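Section 7. Recovering from a Close-Approach Stop

Tosside Two-Arm Table Unit – Set-up and Operator Guide
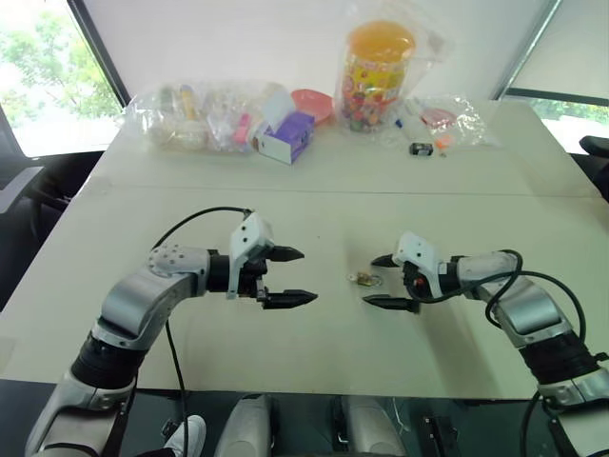

7.1 When this section applies

Use this section when both arms have stopped with their grippers facing each other over the same part and the controller shows fault 852. The fault means that the planned paths of the left and right arms came closer together than the clearance set in the motion file. The arms stop and hold position. They do not back away by themselves.

Fault 852 is most common with small parts such as clips, key rings and short metal fittings. With a large part the grippers take hold at opposite ends and stay well apart. With a small part both grippers are sent to nearly the same point, and a small error in either arm is enough to use up the clearance.

If the controller shows fault 23 (joint overload), do not use this section. Fault 23 means an arm has pushed against something. Go to Section 8.

7.2 Before you start

CAUTION: The arms are still powered during a close-approach stop. Keep your hands out of the space between the grippers until step 6 of Section 7.3 is complete, even if the part looks easy to reach.

CAUTION: Do not press Resume to clear fault 852. Resume continues the motion from the point where it stopped. On software before release 3 it does this without checking the clearance again.

You will need the handheld pendant, a second person at the emergency stop, and the job sheet for the part being handled.

Move chairs back so that both people can step away from the table without turning around. Look at where your feet are in relation to the base of the unit before you start a jog.

7.3 Clearing the stop

1. Tell everyone at the table that you are about to move an arm. The second person puts a hand on the emergency stop and keeps it there through step 6.

2. On the pendant, turn the mode key to Manual. Check that the speed limit shown is the manual limit. If it still shows the automatic limit, turn the key back, wait for the mode light to go out, and try again.

3. Look at the fingers of both grippers from the side and from the front. Decide which of these applies:
– Neither gripper is touching the part. Continue with step 4.
– One gripper is holding the part. Leave that gripper closed and move the other arm first.
– Both grippers are holding the part. Do not jog either arm. Go to Section 7.4.

4. Select the arm that is farther from the part. Jog it straight back along its own reach in small moves. Do not raise it first. The wrist can swing the cable loop forward when the arm is raised from full reach, and the loop may catch on the other gripper.

5. Stop after the first few moves and check the cables on that arm. The outer loop should follow the forearm freely. If it has pulled tight over the gripper housing, reverse the last move and go to Section 7.5.

6. When the gap between the two grippers is at least 300 mm, select the second arm and jog it back in the same way. Press Hold on the pendant. Both arm icons must turn solid before anyone reaches in.

7. Pick up the part and check it for marks from the fingers. Set a marked part aside and write the fault number on its tag.

8. Clear the fault from the Faults page. Send both arms to the rest position in Manual mode, one at a time. The left arm goes first.

7.4 If both grippers are holding the part

Both arms are loaded against each other in this condition, and the part may jump when it is let go. Wear safety glasses.

1. On the pendant, open the Force page and read the grip value for each arm.

2. Lower the grip on the arm with the smaller value until it reads zero. Lower it in single steps and wait for the reading to settle each time.

3. Open that gripper. The other gripper should keep the part. If the part drops to the table, leave it there.

4. Return to Section 7.3, step 4, and move the open gripper away first.

Do not use the Open All command. It opens both grippers at full speed.

7.5 If a cable is tight or caught

1. Press the emergency stop. Wait for the brakes to close on both arms. You will hear them – there is one click for each joint.

2. Free the cable by hand. Support the arm from underneath if you have to lean across it.

3. Check the cable where it enters the gripper housing and where it leaves the forearm clip. Replace it if the jacket is cut or if it has taken a sharp bend.

4. Reset the emergency stop and return to Section 7.3, step 2.

NOTE: A cable that hangs in a loop below the elbow is correct. The slack is needed when the arm folds. Do not tie it up to make it neater. Two of the joint overload faults reported from the Palamarchuk site were traced to a tied elbow cable.

7.6 Finding the cause

Clear the stop first, then look for the cause before you return to automatic running. Check the items in the order given.

Handoff point. Open the job and compare the handoff point with the job sheet. For parts shorter than the gripper fingers, the two arms must not share a handoff point. Use the Single Pick template, where one arm lifts the part and the second arm waits until the lift is finished.

Part position. Small metal parts are hard for the camera to place on a white table, especially near a window. Bright daylight can shift the detected position toward the reflection. Draw the blind or place the gray work mat under the pick area, then run the detection again without moving the arms.

Panel seam. Do not place small parts on the seam between two table panels. If one panel sits higher than the other, the height reading is wrong for parts that rest across it.

Stored items. Bags, jars and boxes at the back of the table must be behind the storage line. Clear plastic is a particular problem because the camera may report a surface in front of or behind the true one. The planner then bends the arm path to avoid it, and the bend can bring the two arms together. Move loose items off the table if you are not using them.

Finger fit. Check that the fingers on each gripper match the tool entry in the job. A longer finger with the wrong tool entry reduces the real clearance, and the controller has no way to detect this.

7.7 Returning to automatic running

1. Run the job once in Manual mode with no part on the table. Watch the closest point of the two grippers.

2. Run it again in Manual mode with a part.

3. Turn the mode key to Automatic and run one cycle at reduced speed. The second person stays at the emergency stop.

4. If fault 852 comes back, take the job out of use and send the log to Solalar service. Include the motion file and the tool entries. Do not lower the clearance setting to get the job through.

7.8 Record

Write each close-approach stop in the unit log, including the ones that cleared easily. Enter the job name, the part, which arm was moved first and the cause found. If no cause was found, write "none found" and leave the job at reduced speed until service has replied.

Section revised November 23, 2023. Text: Melaniia Maksymiv. Procedure checked by Murdo Nisbet and Vasco Louro. Replaces the January issue, in which steps 4 and 6 of Section 7.3 were printed in the wrong order. Destroy printed copies of that issue.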